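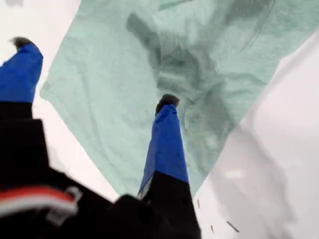 Wandinwood, February 2025

Speaker notes - "Sitting Above the Ice." Stojan Golob. Keep slide 1 up while people find chairs. Don't start till the back door is shut.

OK. Hello, thanks for coming out. Name, club, the Montes trips. Skip the long bio, it's on the flyer.

Start with the boots. My boots, my legs, blue and black pants. Past them, the turquoise stuff. Let them look a second. Ask who has stood on ice that color. Wait for hands.

Snow on the left, big white snow wall on the right, ice running between. Point at the left side, where the edge goes ragged against the snow. Point at the gray-green swirls up top right. Come back to those later.

WHY BLUE
Keep it short, last time I went on way too long.
- fresh snow full of air, bounces all the light back, looks white
- gets buried, squeezed, air goes out, crystals get bigger
- light goes deeper in, red gets soaked up first, blue and green come back out
- so color = dense ice, mostly. Water on top can change it too. Can't tell which from a picture, don't let anyone push me on it

Pass around the two jars here? Only if the ice held up in the cooler.

SURFACE
Ridges, bulges, little hollows. People expect a skating rink. Wrinkled like an old bedsheet. Say what that means for your feet - an edge that bites on a bulge may skate right off the side of the next one. Crampon talk goes here, 5 minutes max. Show the pair with the worn points. Hold them up HIGH, back row couldnt see in September.

SITTING DOWN
The part I care about. Legs out, weight back, stop moving. We rush the view and then rush the decision. My rule on the Wustden side: sit, drink something, look for 5 minutes before anybody picks a line.
What I look for:
- where the snow stops and the ice starts. Thin snow over ice at the edge is what gets people
- color changes
- what's above me. Always what's above me
- where I end up if I slip

Story: Plustine hut, the morning we turned back 300 meters below the col. Tell it quick. Nothing dramatic, wind and a bad feeling, everbody grumpy, good soup. People like the soup bit.

CLOTHES
Somebody will ask. Layers under, shell over, spare gloves inside the jacket and not in the pack. Bright color on the legs is easy to pick out against snow. Not selling anything.
Zippers - test them with mitts on, at home.

NUMBERS
391 photos from that trip, I kept 2 for printing. Both on the table by the coffee. Please dont lean on the frames.

QUESTIONS
Likely ones:
Is it shrinking? Say what I've seen, say I'm not a scientist, give the reading list.
Can a beginner go? Yes, with a guide, on a rope, after a practice day.
Dogs? No.
How cold was it? Check notebook before I go on, I always get this wrong.

END
Slide 1 back up. Thank the hall people. Sign-up sheet for the practice day is by the coats - pen on a string, leave it there. Chairs stacked against the far wall, lights off in the kitchen too.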